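# Sorting the Small Stuff: Tapes, Bits and Open Baskets

Handout 4, Home Workshop Basics, Budulville Evening Classes
Notes by Khanyisile Mabaso, revised May 14, 2024

Welcome back, everybody! Last time we got as far as hanging the big tools and then ran out of evening, as we always do, so tonight belongs to the little things that end up on the work table and stay there for years – tape, bits, fasteners, the odds and ends you bought for one job and kept.

## 1. Something open, something closed

My own rule is a simple one. If you reach for it every time you work, it lives in an open basket. If it would roll away or get lost, it goes in a case with a lid, preferably one you can see through, so that you aren't opening four cases to find one screw bit.

A slatted basket is lovely for tape. Dust falls through the gaps, and you can lay a roll flat on the bottom and find it again without digging (I have been digging in a deep wooden crate since April, so please learn from me).
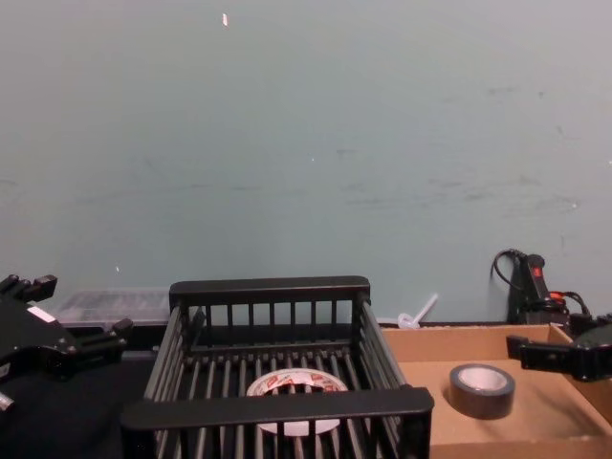

*Fig. 1. A roll of tape lying flat in a black slatted basket, with a lidded clear container behind.*

Please keep each basket to one family of things. Ebuka Okeke, who taught this course before me, used to tip every student's basket out on the table in the first week, and you would not believe the pile of dried-up glue and dead batteries that came out of mine.

## 2. Cover the table first

Put a plain dark cloth down before you begin. Small metal parts show up nicely against it, they don't bounce so much when you drop them, and at the end you can gather up the corners and carry all the crumbs and sawdust outside in one go.

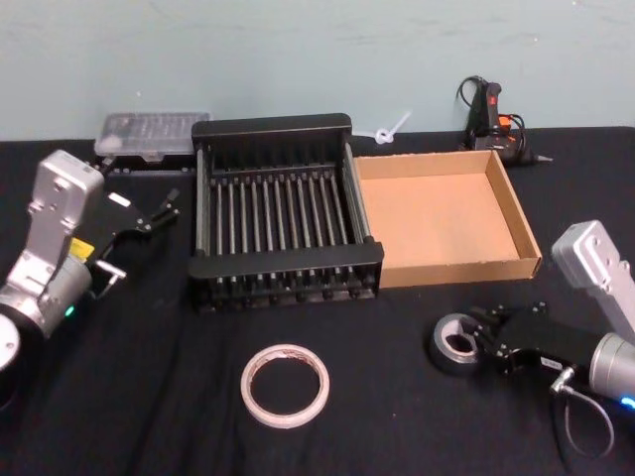 Tape deserves a word of its own. Lay duct tape on its side, well away from the heater, and fold the loose end under by a finger's width before you put it away. Masking tape is fussier and likes a bag. If a roll has gone gummy along the edge, let it go – you will only be cross with it later.

## 3. Bits and fasteners

Sort by what they do first and by size second. Driver bits together, drill bits together, and the mystery pieces in one small tray that you promise to look through at the end of the season. Set the case at the back of the table, against the wall, and leave the front free for your hands and whatever you are mending.

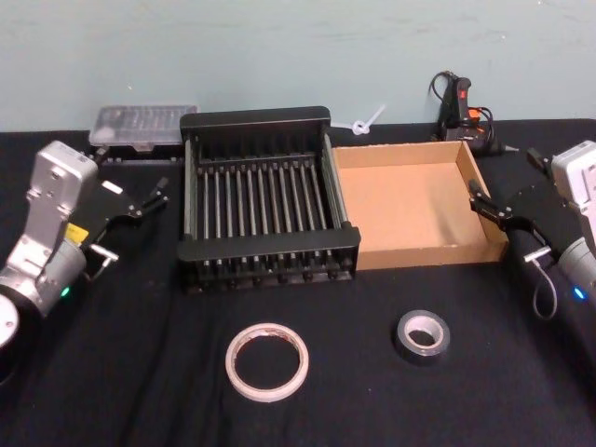 Trays are the part people skip, and I do wish they wouldn't. A shallow one will hold the three or four things that belong to the job you are doing now, and when the job is finished the tray gets emptied, even if you are tired and supper is waiting.

## For next time

- Bring one basket or box from home, just as it is. No tidying beforehand, please!
- Bring a marker and a few blank labels.
- Read pages 72 to 74 in the course binder, the part on labeling lids.
- We meet in room 127 again.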